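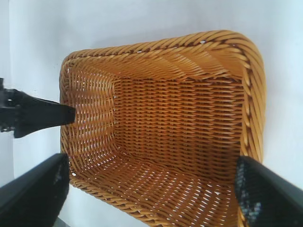

Handout 6: Site visit to the Cundema handling lab

Read before the July visit and bring a copy. The demonstration begins at 9:30 a.m. in the Arasness building, ground floor. Allow time to sign in.

1. Purpose

The lectures so far have treated grasping of rigid parts with known geometry. The visit covers containers that flex: woven baskets, thin tubs, soft crates. The lab runs these on the Zurnero cell, a single arm with a gripper and a wrist camera.

2. What the wrist camera sees

A woven wicker basket on a white surface is a fair test. The rim is a thick coiled band and gives a strong edge against the background. The walls are harder. Where the weave is open, white shows through between the strands, and a simple color threshold breaks the wall into many small regions. The fingers also cover part of the rim at close range, so the rim has to be fitted from the portions left in view.

Note the textured pad on the inner edge of the finger. Pad texture, rim diameter and closing force should be considered together — see the worksheet.

3. Demonstration sequence

a) Rim detection from above, arm stationary.
b) Approach at an oblique angle.
c) Contact and closing at low force.
d) Lift, hold, return to surface.

The lab will run 14 cycles while the group is present. Record the outcome of each one, including aborted approaches.

4. Background figures

The Spahić trial set, which the lab will hand out on paper, contains 1130 logged attempts. Of these, 616 used woven containers. In 69 of the woven attempts the controller stopped before contact on a poor rim fit. Work out the stop rate and keep it for question 2.

5. Worksheet

1) Sketch the forces at two opposed contacts on a rim that can bend inward.
2) Compare your recorded stops with the trial set. Is the sample large enough to say anything?
3) Propose one change to the rim fit for a partly covered edge.

Stay behind the yellow line while the arm is powered. Worksheets are due at the next lab session.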